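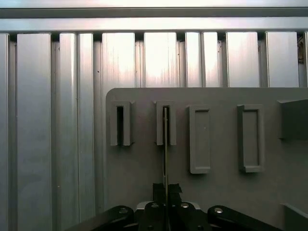
Re: [enthorpe-hosting] Slow nightly backups on the Urance host

The delay is in the checksum pass, and the network is not involved. I ran the job by hand at 22:10 with the transfer stage turned off and it took almost as long as the full run. Each of the 216 archives is read back in full, in name order, by a single process. Think of a row of upright metal panels side by side with narrow dark gaps between them: the reader works along the row one panel at a time and stops at every gap to open the next file.

> The backup used to finish before the morning reports. Since
> the November update it overruns by an hour or more. Could
> the link to Nustudov be saturated? I see 1000 Mbit/s
> negotiated at both ends and no errors on the counters.
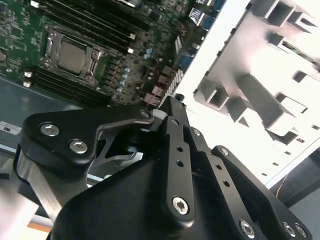
The counters are correct. The link sits nearly idle for the first part of the job, then carries a short burst. What changed in November is the default for "verify", which went from "size" to "full". The release notes list it under minor changes.

There are two ways to deal with it:

1. Set "verify = size" for the nightly job and keep "full" for the monthly one. This restores the old timing. A file damaged without a change in length would go unnoticed until the monthly run.
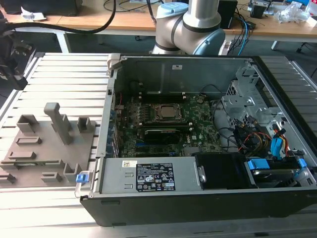 Before choosing this, check that the monthly job still exists on your side. On the Tsao host it had been commented out and the log gave no warning.

2. Keep "verify = full" and raise "readers" from 1 to 4. I tested this on a copy of the archive set. The run finished inside the old window, with load higher than I would like while the mail queue is being flushed. Moving the start time back by 10 minutes avoids the overlap.

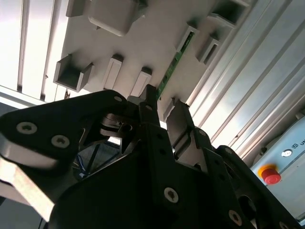
3. Whichever you pick, delete the stale lock file in the spool directory first. The new version honours it and waits for the full timeout before starting.

I have applied the second option on Urance only. Please leave the other hosts alone until the next two runs have completed, then send me the job logs with the timestamps left in.

Last updated: November, 22:46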